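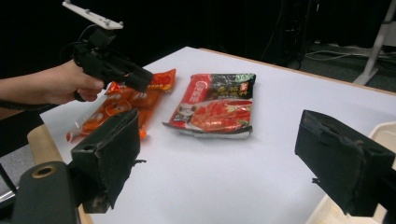

Figure 3.1 An orange packet on a white tabletop.

Chapter 3
Strings, Wood and Weather

Pick up any stringed instrument that has spent the winter in a heated room and play an open chord. Chances are it will sound sour, even if it was perfectly in tune in the autumn. What has changed? The air has! Wood takes in moisture and gives it back again all year round, swelling and shrinking across the grain as it does so, and the strings stretched over it go along for the ride.

This is one of my favourite subjects in the whole book, and it begins with a puzzle. Shuzhen Tang, who repairs violins and cellos at the Tramari workshop, once had two cellos brought to her in the same week in February. Both had open seams along the lower edge. One was an old Bakhtiari, the other nearly new, and they had come from houses on the same street. Why had both given way, and why there? (Have a guess now and write it down — we'll come back to them in Section 3.2.)

By the end of the chapter you will be able to explain why a seam opens before a plate cracks, read a hygrometer sensibly, and decide when a slipping peg needs chalk, paste or a repairer. You will also meet Saeed Amini's simple test for a warped bridge, which takes 90 seconds and a straight ruler.

Before you start, look back at the names of the parts in Chapter 2. You'll need the bass bar, the ribs and the linings straight away.

Key words: grain, humidity, seam, hide glue, soundpost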